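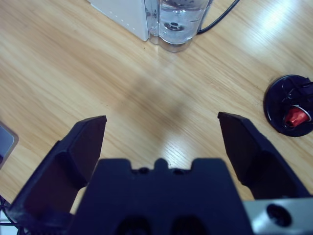
Light wood, with the grain showing.

The long tables are back at Halás, and I went down on Sunday to see if the Altadell crowd would come back with them. They did! I couldn't get a seat until almost two in the afternoon, and when I did it was between a stroller and a man eating an entire roast chicken by himself.

If you're new in town, Halás is the old market hall on Altadell's main street, and up until last winter it had shared tables running down the middle where you could sit with whatever you'd bought from the counters. Then the heating went, the hall closed its center section, and for months we all ate standing up or in our cars (my car still smells like fried onions). The stalls stayed open, but it wasn't much fun, and a couple of the lunch counters cut their hours.

The new setup has 232 seats, all first come, first served. Oľga Rusnák, who manages the hall, told me she got so many requests for reserved spots that she stopped answering the phone for a morning. "People wanted to book a table for a birthday, for a card game, for a baby shower," she said. "It's a lunch table. Sit down and eat your lunch."

There is one exception, and I'm pretty happy about it. The four seats closest to the soup counter are being held for older shoppers until noon every day. Genowefa Kaczorowski was in one of them when I came by, with a bowl of barley soup and two bags of leeks, and she told me she'd been writing to the hall about this since the spring. She also told me the soup needed salt. I tried it and she's right.

The repairs were paid for partly out of stall rents and partly by people dropping money in the jars by the doors. The jars alone brought in $1,272, plus another $1,048 from the pie sale in December - which I remember well, having bought three pies and shared maybe half of one. Rusnák says that money went toward the seating and the bigger heating bill came out of rents. She wouldn't give me a total for the heating. I did ask twice.

Not everybody loves the change. Kamil Danko runs the cheese counter at the north end, and he lost a little floor space to make room for the benches. He used to put a tasting barrel out front and now it's squeezed in next to his fridge, where you have to lean over to reach the samples. He says sales are up anyway, so he's going to wait a few weeks before he complains for real. I leaned over and bought some of the smoked one.

A few practical things. The hall opens at 7 in the morning and the tables get wiped down and closed off at 6, even if the counters are still serving. Bring your own food if you like, as long as you buy a drink. Dogs are fine on the side by the flower stall only. The parking lot behind the building is still torn up at one end, so I'd walk or take the bus if you can.

Rusnák is also looking for someone to play piano on Sunday afternoons. There's a piano already, under a sheet near the stairs, and it was tuned last month. You can leave your name at the front desk, and please know more than one song.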